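Urnosgate workroom: bench and bin safety check, with my comments

Checked by: Ingvild Moen
Date: 12 Jan 2018
Copy to: Vidar Lie, Tarmo Vaher
Form 781, filled in by hand first and typed up after lunch

Same form as last time, same tick boxes, and once again my comments didn't fit on the little line so I've typed the whole thing out. OK means OK. Fix means somebody has to do something, and I've put a name next to it where I could. If your name is there and you think it shouldn't be, come and find me before you start grumbling to Tarmo!

1. Getting in and out

Door opens fully and closes on its own: OK
Comment: Much better than in the fall. Vidar Lie planed the bottom edge and it no longer sticks on the mat.

Walkway clear from door to bench: Fix (Sverre)
Comment: The flattened cardboard from the Skjelbred delivery was leaning against the wall again and one sheet had slid down across the floor. I moved it. It needs to go out the same day it comes in, please. I know it's a long walk to the recycling in January.

Fire exit sign lit: OK

Extinguisher in place and tag readable: OK
Comment: In place, pin in, needle in the green. The tag is fading, so I wrote over it in pen.

2. Floor

Dry, no loose mats: OK
Comment: The boot tray is working. Thank you to whoever emptied it.

Nothing stored on the floor under the benches: Fix (Vidar Lie)
Comment: Two-part comment. The box of paper rolls is fine where it is, we agreed on that. The paint cans are not. They've been "going home with me tomorrow" for as long as I've been doing this form.

Small items dropped and not picked up: Fix (everyone)
Comment: Found a marble, a bottle cap and half a clothespin. I stepped on the marble, which is how I found it. Round things that leave a bin go back in a bin.

3. Work surfaces

Surface smooth, no splinters: OK
Comment: I ran a cloth over all the bench tops and it only snagged in one place, at the corner by the window. I sanded that down while I was there, so it gets an OK. The pale wood shows every mark, but marks aren't a hazard and I'm not writing anybody up for a pencil line.

Surface level, nothing rocks: OK
Comment: Last time the end bench had a wobble. Sverre put a new foot on it and I leaned on it with my whole weight and nothing moved.

No drinks on the bench: Fix (you know who you are)
Comment: Two mugs, one with something growing in it. There's a shelf for mugs by the door and it's a perfectly nice shelf.

4. Bins

This is the part I get fussy about, so settle in. The bins get grabbed, dragged, stacked and knocked all day long, and most of our little cuts and pinches come from them.

Rims checked for cracks and sharp edges: Fix (me)
Comment: I went around every rim with a gloved finger and then a bare one. One of the bins from the old Stindedora set has a hairline split at the corner, the kind you can't see until you flex it. I've taken it off the bench and put red tape on it. Please don't peel off the tape and put it back to work, as happened in April.

Floor of bin clean and free of grit: OK
Comment: Wiped with a damp cloth and left to dry upside down. There was some dark dust in the bins that hold the rough blocks, nothing alarming.

Not overfilled: OK
Comment: The rule is still that you should be able to see bare bin floor between the things. Everyone seems to have gotten the hang of it. When stuff is heaped you can't tell what's under the heap, and you reach in blind, and then you get a corner under your fingernail. Ask Sverre.

Heavy items on the bottom, not resting on anything breakable: Fix (Sverre)
Comment: The blocks are the heaviest thing we keep in with the mixed items, and they have rough faces. They shouldn't be tossed in. Lay them flat, long side along the wall of the bin, and then they stay put when the bin gets slid along the bench. I don't love a block being shoved right up against a bowl, though. Touching is all right. Jammed is not. Leave enough room to get a finger between them if you can manage it.

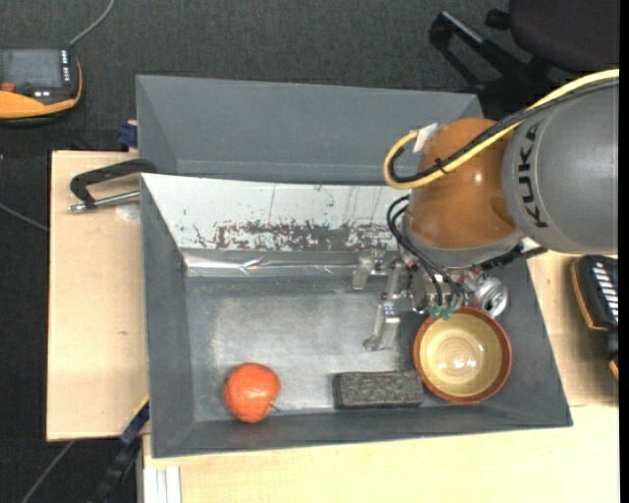
Bowls checked for chips: OK
Comment: Rims first, then the inside, then the foot. I hold each one up to the lamp and turn it slowly, and I also do the fingernail test around the edge. The shiny glaze on some of ours throws back so much light that a chip can hide in the glare, so tilt it a few different ways before you decide. All passed. One has a rough spot on the foot that I'm calling a kiln mark (Vidar Nyberg says it's a chip, and we've agreed to disagree, but I smoothed it anyway).

Bowls sitting flat and not nested in mixed bins: OK
Comment: Nesting is fine on the shelf. In a mixed bin a bowl goes in the right way up and by itself. I found a spoon in one and took it out.

Pretend fruit and other soft or light pieces: Fix (Vidar Nyberg)
Comment: Check the stems! They're the weak point. They get bent and then they work loose, and a loose stem is a pokey little thing to find with your palm. I gave every one a gentle wiggle and pulled two that were about to come off. They're in a jar on Vidar's desk with a note. Also, can we please keep the pretend stuff and real lunch apart? There was an actual apple in with the others and it had been there long enough to make itself known.

Labels on bin ends readable: Fix (me)
Comment: About half are in my handwriting and half are in Tarmo's, and only one of those is readable. I'll print new ones. Plamum sent us a sheet of label stock and it's just been sitting in the drawer.

5. Shelves and stacking

Empty bins stacked no more than 8 high: Fix (Tarmo)
Comment: The stack by the sink was well over. I know it saves floor space, but it leaned when I walked past and I didn't enjoy that. I've split it into two stacks. Tarmo, you're tall, the rest of us are not.

Full bins stored below shoulder height: OK

Shelf brackets tight: OK
Comment: Went around with the screwdriver. Gave three of them a quarter turn and the others didn't need anything.

Weight limit posted: Fix (Vidar Lie)
Comment: The card says 22 pounds per bin but it's slipped down behind the shelf, so you'd only know that if you were lying on the floor. I was lying on the floor. Please put it back up with screws this time, the sticky putty gives up in the cold.

6. Power and cords

Extension cords not daisy-chained: OK

Plugs and sockets undamaged: OK
Comment: The socket nearest the sink has its cover back on. I tested the trip button and it tripped.

Cords kept off the walkway: OK
Comment: Neat and tidy along the back wall. One of the clips had popped off, so I pressed it back in.

Cable ties trimmed: OK
Comment: I'm leaving this line as OK with a nudge. If you put on a new tie, snip the tail close. Long stiff ends scratch the backs of your hands and we all seem to discover them one knuckle at a time.

7. Lighting

All bench lamps working: Fix (Sverre)
Comment: The one over the end bench flickers when it first comes on and then settles down after 15 seconds. I timed it. It's not dangerous but it's a headache maker, and I think it's the tube and not the fitting. There's a spare in the tall cupboard.

No glare on the work area: OK
Comment: Passable. The low winter sun comes straight across the bench in the morning, and the blind helps if you remember to pull it.

8. First aid and cleaning

Kit stocked: Fix (me)
Comment: Out of the small bandages, which tells you what sort of injuries we get. Plenty of the huge ones that would cover an elbow. I'll pick up small ones on the way in.

Eyewash bottle in date: OK

Broom, dustpan and cloths in their place: OK
Comment: The dustpan was in its place and the brush was in the dustpan. I nearly took a picture.

Trash emptied: OK

Overall

I'd call it a decent check. Better than the one before, which had that awful page about the sink. The things I'd like done first are the weight card and the cardboard, in that order, and neither is going to take anyone more than a few minutes. The cracked bin can wait for Tarmo to decide whether we order another one or just get by with what we have — I vote for getting by, we've got spares stacked by the sink.

If you fix something, write the date and your initials on the paper copy, which is on the clipboard inside the door. Don't tell me in the hallway. I'll say "great!" and forget before I've reached the stairs.

Follow-up notes, added later the same day

Cardboard is out. S.H.
Small bandages bought. I got the plain ones, they were out of the fabric kind. I.M.
Weight card found, screws not found. V.L.
Mugs washed. Unsigned, but thank you.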